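Posted in: Kitchen & Bath > Countertops and Surfaces
2 min read

Gray countertop, sealing or not?

kasturska226
We're redoing a small kitchen in June and I want a flat gray countertop. I have it down to poured concrete or a gray quartz called Vatent. The concrete quote came in $500 lower, but the installer says it needs resealing every year. Has anyone lived with both? We cook every day and there are always lemons and coffee on the counter.

oldporch
Had concrete for six years. It stains. Oil left a dark ring by the stove the first month and it's still there. I don't mind it, my wife does. Resealing takes an evening, and then you can't use the kitchen until the next day.

Grallira
I disagree that it always stains. It depends on the sealer. The first people used a cheap penetrating one on ours and it was useless. We had it stripped and redone with a two-part coating and I've had no marks from wine, lemon or anything else. The coating does scratch, so use a cutting board.

oldporch
A coating you can't cut on or put a hot pan on defeats the purpose, in my opinion. At that point get laminate and save the money.

Grallira
You can't put a hot pan on quartz either. The resin scorches. A neighbor has a yellow patch the size of a saucepan to prove it.

tilefan161
Quartz here, matte gray. Wipes clean and never needs sealing. The one complaint is that matte shows fingerprints, mostly along the front edge. Polished is better for that but you get glare from the window. Ask for a sample bigger than the little square they hand out, and leave it by the sink for a week.

kasturska226
Thanks, I hadn't thought about the finish. The Vatent sample I have is polished and it does catch the light. Does anyone know if seams show more on plain gray? Ours is an L shape.

tilefan161
Yes, they do. Pattern hides a seam and plain gray doesn't. Ask where it will go before you sign. Ours is 2 feet from the corner and I see it every morning.

Avotiņš
I installed counters for a long time. Both are fine if the cabinets are level – most bad seams I was called back for came from cabinets that had moved. On the concrete, ask what the resealing costs if you don't do it yourself. The $500 you save can be gone in a few years. For an L shape in plain gray I'd take quartz, matte, with the seam as far from the sink as they can put it. Also check the overhang at the dishwasher. Steam gets up under there and

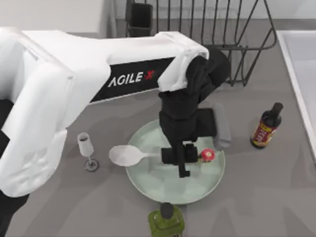 it will lift a cheap edge or swell the cabinet next to it. A strip of foil tape on the underside takes care of that.

Related threads
Best sealer for poured concrete
Matte or polished quartz by a window
Leveling old cabinets before new counters
Undermount sink in a gray top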